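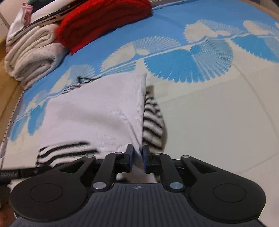

Section 4. Recording a folding session on the bed

By now the gripper is charged, the wrist strap fits and you have run the calibration from Section 3. Now comes the fun part! This section takes you through one full session of garment folding, from laying out the first piece to checking your takes. The method was worked out during the Himetti study, where 13 people with no robotics background recorded in their own bedrooms, and it works just as well for a newcomer as for someone who has been at it for months.

You will need
The hand-held gripper and its cable
The Vultham recorder app, version 3 or later
Clothes and linen of your own, already clean and dry
A bed or other wide, soft surface at roughly hip height

4.1 Getting the surface ready

1. Make the bed first. Pull the bottom sheet fairly tight, but leave ordinary creases where they fall. Patterned sheets are very welcome, and the tracking loves them (more on that in 4.4).

2. Put the finished pile near the head or foot of the bed and keep a clear patch in the middle at least as wide as your largest garment.

3. Open the curtains or switch on the main light. Avoid mixing the two in the evening, when the balance drifts as the daylight goes.

4. Run the cable away from your working side. It should hang slack when your arm is fully stretched.

CAUTION: Do not loop the cable round your wrist or forearm. If it snags, stop the take, free it and start again.

4.2 Recording a take

1. Hold the gripper above the middle of the bed, jaws open, and press Start. Wait for the double beep.

2. Bring the jaws down over the edge, seam or sleeve you mean to move. Come in at a slant if the cloth is lying flat, as a straight-down approach tends to push it away.

3. Close slowly until both pads meet the cloth. You'll feel the spring take up.

4. Lift, carry and lay the cloth down in one movement. Open the jaws fully before you move off.

5. Carry on until the garment is folded. Use your free hand only if the task card says "two hands".

6. Return to the starting position and press Stop.
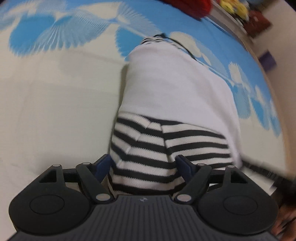

Figure 4.1 Jaws closed on a bunched part of a striped garment.

NOTE: A grip on several layers counts as a good grip. People often let go and try again for a neater pinch, and we lose some lovely data that way! Carry on with what you have, and if the fold comes out lopsided, fix it in the same take. Corrections are some of the most useful things you can record.

4.3 Which clothes to choose

Mix them up as much as your wardrobe allows. In June, Leidy Apaza retrained the folding policy on a set weighted towards stretchy and ribbed fabrics, and the change was a delight to watch: the arm began following a sleeve as it slid, where the earlier one had waited for it to stay put. Knitwear, children's clothes, pillowcases and anything with long sleeves are all worth having.

Stripes deserve a special mention. They bend with the cloth, so the software gets a much better idea of how a fold is lying. Plain black is the hardest. Record it, but do it in your best light.

CAUTION: Take off brooches, pins and loose buckles before you start. They scratch the jaw pads, and a scratched pad catches on fine knits.

4.4 Checking your takes

1. Open Review in the app and play the first and last takes all the way through.

2. Look at the tracking bar. Green along its whole length is what you want. Short amber patches are fine, and the Limell filter will smooth them over on upload.

3. If a red patch lasts longer than 3 seconds, delete the take and record it again. The usual culprit is a plain sheet filling the view, so shift the work towards a pattern or lay a printed towel nearby.

4. Add the garment type and fabric. "Not sure" is a perfectly good answer for fabric.

A full set is 100 takes. There's no need to do them in one go, and wrists do get tired, so split them up however you like. The Baranauskienė set, which comes with the app as a sample, has 147 takes and is well worth browsing before your first session. Take 13 has a wonderful recovery from a dropped cuff.

4.5 Putting the gripper away

Close the jaws lightly, wipe both pads with a dry cloth and unplug the cable at the recorder end first. Store with the jaws closed. For pad replacement see Section 6.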